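Refinishing a white tabletop: strip it or paint over it?
Hobby Furniture Board > Repair and Refinishing > Tables and Desks
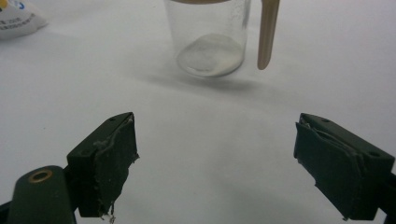
planerdust wrote:
Do I have to take the old white paint all the way off before I put a new coat on?

slowcure wrote:
Only where it's failing. If the old paint is stuck down tight, clean it, scuff it and paint over it. Strip it if it's peeling, or if it's so thick that the edges have gone round and soft.

planerdust wrote:
OK, thanks. More background. I've got a kitchen table I bought secondhand in January. Solid wood as far as I can tell from the underside, white on top, bare on the legs. Somebody painted it with a brush, and you can see the strokes when the light is low. It's used for everything: meals, bills, my kid's homework. I want it white again but smoother, and I want it to hold up to being wiped down every day. I have a random orbit sander and a decent brush. No sprayer and no place to use one.

slowcure wrote:
Do a tape test first. Cut a small X through the paint with a sharp blade, press packing tape over it, pull it off fast. If paint comes up with the tape, anything you put on top is only as good as that bottom layer. Do it in at least two places, and make one of them near where people sit. That area gets the most grease and wear.

Also, if you don't know how old the paint is, get a lead test before you put a sander on it.

planerdust wrote:
Didn't think of lead. I'll get a kit before I do anything else.

Karabulut wrote:
I disagree with painting over. I have done this both ways and the table I painted over looked fine for a year and then started chipping at the edges where chairs hit it. The chips went all the way down to wood, which told me the original coat was the weak one. It had passed a tape test, too.

If it's a table you plan to keep, strip it. It's one weekend of being miserable and then it's done.

slowcure wrote:
Chairs hitting an edge will chip any paint. I don't see how that proves it was the old coat.

Karabulut wrote:
The chips were clean down to bare wood with a shiny back side. If it was impact on well-bonded paint you'd get a dent with paint crushed into it. I've got both kinds on the same table now, and they look different.

slowcure wrote:
Fair enough on the shiny back. I'd still say that's a prep problem by whoever did the first coat, and the tape test catches most of those. Yours got through. I've done four tables over old paint and stripped one, and the stripped one took me longer than the other four put together.

millpond_annie wrote:
What stripper are people using now? The stuff I used to buy is gone from the shelves, and the citrus one I tried needed three rounds and still left a gummy layer in the grain.

Karabulut wrote:
I use a gel. Put it on thick, cover it with plastic wrap, leave it overnight. People take it off too soon. If you can see it drying out at the edges you didn't put enough on or you didn't cover it. Scrape with a plastic scraper with the corners rounded off, then go over it with a coarse pad and whatever cleanup the can calls for.

For a flat top with no molding it isn't that bad. Chair spindles are another matter. I won't do spindles again.

millpond_annie wrote:
I was leaving it on half an hour. That explains it.

Leena Saarinen wrote:
I paint cabinets and tables for a living, so here is what I'd do with the table as planerdust describes it.

Wash it twice with a degreaser and rinse it twice. Let it dry overnight. Do the tape test after washing, because wax and grease can throw it off. If it passes and the lead test is clear, sand with 120 until the brush strokes are gone, then 180. You aren't trying to reach wood. If you do break through in spots that's fine, just feather it so you can't feel the step with your fingertips.

Prime with a bonding primer, one full coat plus a second on any bare wood. Sand the primer lightly with 220 and vacuum it. Two thin coats of a waterborne enamel, and a third if the second looks patchy. Foam roller for the flat, brush for the edges.

Then leave it alone. This is where most of my callbacks come from. The paint is dry to the touch in a couple of hours and people put the table back in service that night. It needs weeks to get hard. You can eat at it after a few days if you use placemats, but don't leave a vase or a laptop on it.

planerdust wrote:
That's very helpful, thank you. What do you put over the enamel? A lot of videos show a clear coat.

Leena Saarinen wrote:
Nothing, over white. Most oil-based clears go yellow. The water-based ones are better, but some still shift a little, and on a large white surface a little is enough to see. A good enamel doesn't need it. If you want more protection, put on the third coat of enamel.

grainraiser wrote:
Have to argue with that. I put a water-based poly over white on our table and it hasn't yellowed as far as I can see. What it has done is save the paint from ballpoint pen. Ink wipes off the poly. On the sideboard, same paint and no poly, the ink went in and stayed.

Leena Saarinen wrote:
It can work, and it depends on the product. I've been burned on it twice with customers, so I don't offer it. If planerdust has a kid doing homework on the table then the ink point is a reasonable one. I'd do a sample board first, half with and half without, and leave it in a window for a month.

grainraiser wrote:
No problem with that. A sample board is a good idea in any case.

Hiltton_shop wrote:
A roller is never going to get you as smooth as you think. If you can't spray, thin the enamel a bit if the can allows it, and tip off with a dry brush right behind the roller. Work in strips the long way. Don't go back into a strip once it starts to set. If you see a hair or a bug in it, leave it and sand it out tomorrow.

Temperature matters too. I did one in a garage that was 32 degrees overnight and the paint stayed soft for a week. I ended up scraping it all off.

planerdust wrote:
It'll be in the spare room, heated, door shut.

tworoomflat wrote:
Has anyone just had it done? I got a quote from a place near me in Fillcombe for 781 to strip and spray a six-seat table. Seemed like a lot, but after reading this thread I'm less sure.

Karabulut wrote:
For strip and spray that isn't crazy. Ask what they spray with. If it's a two-part finish then it's worth it. If it's the same enamel Leena is talking about, you're mostly paying for labor.

Leena Saarinen wrote:
Agree with that. Ask whether pickup and delivery are in the price too, and whether they do the underside. Some shops leave the underside raw.

slowcure wrote:
Does the underside matter if it's painted on top only? I never bother.

Leena Saarinen wrote:
On a solid top, yes. If only one face is sealed the two faces take on moisture at different rates and the top can cup. One coat of primer underneath is enough. On MDF or veneer over a stable core I worry about it less.

slowcure wrote:
Mine haven't cupped, but our house is pretty dry all year. I'll give you that one.

planerdust wrote:
Update. Lead test came back negative on the top and on the edge. Washed it twice. The rinse water from the first wash was brown, which was a bit gross. Tape test: two spots held, but the one by the end seat pulled up a flake the size of a fingernail.

Karabulut wrote:
Strip it.

slowcure wrote:
I'd have said the same. One out of three failing is too many on a top.

Leena Saarinen wrote:
Yes, strip the top. You can do the edges at the same time.

planerdust wrote:
All right, stripping it. Gel and plastic wrap overnight like Karabulut said. I'll open the window and run the fan. Do I change anything after that?

Leena Saarinen wrote:
Sand the bare wood to 150, no finer, or the primer has less to hold on to. If it's pine, or you see knots, use a shellac-based primer so they don't bleed through the white. Otherwise the same as before.

millpond_annie wrote:
Please post how the gel goes. I have a desk waiting on this.

planerdust wrote:
Will do. I need to find somewhere else for us to eat for a few weeks first.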